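The Long Goodbye of the Spice Rack

At the back of my kitchen cabinet lives a jar of ground mace. It has moved with me through two apartments and one house, and it outlasted a couch. I bought it for a cake that called for a pinch. The jar holds enough for 700 cakes, by my reckoning, and I have made the cake once.

Most people I know own a mace, though theirs may be cream of tartar, or celery seed, or a brick of something fragrant carried home from a trip in a sock. We don't cook with these things. We look after them.

The spice rack was sold to us as a promise. Somewhere in the late stages of furnishing a first home, a wooden carousel turns up with 18 matching jars, already filled, and you feel like a person who will soon be braising. Mine came from Flurken, a housewares chain whose other great gift to me was a lamp that leaned. Of the 18 jars, 17 were still sealed when I finally gave the thing away. The other one was cinnamon, for toast.

Then there is the matter of age. Ground spices fade. Everyone who writes about food will tell you this, usually in the tone a dentist uses for floss, and the advice is to sniff each jar and throw out whatever smells like cardboard. I tried this one evening in December and found I could no longer tell paprika from the inside of a shoebox. I put it back. It was still a good red, and I told myself that deviled eggs are mostly a visual medium. 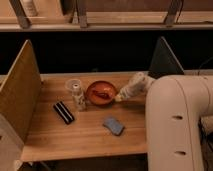

The shops have noticed our weakness. At Nodau, the grocery nearest me, the spice aisle has grown a second aisle, and the jars there have cork stoppers and opinions. One blend is meant for popcorn. Another is meant for "weeknights," which seems a lot to ask of dried onion. I bought both, and they have joined the mace.

What finally changed my habits was a small store called Huang, on the far side of the bus station in Stundescombe, where spices are sold out of big bins by the scoop. You can ask for a spoonful. I had not known this was legal. I asked for a spoonful of coriander seed, paid less than I would for a stick of gum, went home and crushed it in a coffee mug with the end of a rolling pin. It smelled like oranges and pencil shavings. I stood over the mug for longer than I'd like to admit.

Buying small has its irritations. The little paper bags all look the same, and I have put cumin in oatmeal. You also have to go back for more, usually in the rain. But the food tastes of something now, and my cabinet has a shelf free for the first time in years.

I have kept the mace. I'm told it goes well in doughnuts, and one of these winters I may learn to make them.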